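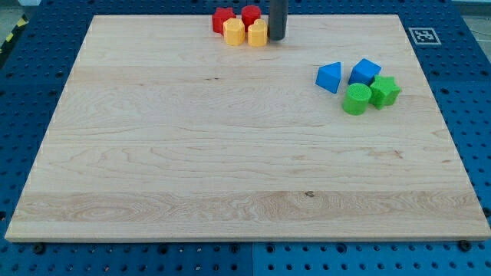 Home Tickets Queue Wiki Log out

Block pushing: success labels look too good
2 min read

Opened by Pacita Dagdag, 25 October 2020
Project: Tagle
Site: Berkham
Status: open

The last batch came in at 1000 episodes, nearly all marked as successes. I don't believe it. The same operators on the same board in May were failing far more often, and the task got harder when we went to eight blocks.

What I tried first

Replayed a handful of episodes next to their instruction text. In 16 of them the label says success and the block named in the instruction never moved. "Push the green star to the blue cube" is a typical one. If the two are sitting together at reset, the distance check passes on the first step and the episode is closed as good.

Drellitz support told me to recalibrate against the tag. Did that. Same labels. I didn't expect otherwise – a bad calibration would shift everything, and the block positions in the log line up fine with the video.

Second try

Raised the minimum start distance in the config and restarted the collector. Ran a short session. Still getting instant successes. Either the setting isn't read or something overwrites it after load. The config page on the wiki says it is "picked up automatically", which I would like to see proof of.

Reply from Cleltside
Could the operators be skipping the reset? Blocks left in color groups from the previous episode would do this.

Reply from Pacita Dagdag
Could be, but the collector should refuse to start in that case, and it doesn't. Please don't close this as operator error. Also, asking people to scatter the blocks better by hand gives us whatever each person thinks "scattered" means, and the model will learn that too.

Still to do
- print the start distance the checker uses at run time
- drop any episode that passes on step one
- relabel the 16 by hand
- hold the batch out of training until 2 people have looked at the relabeled set

Training has asked for the batch anyway. My answer is no for now.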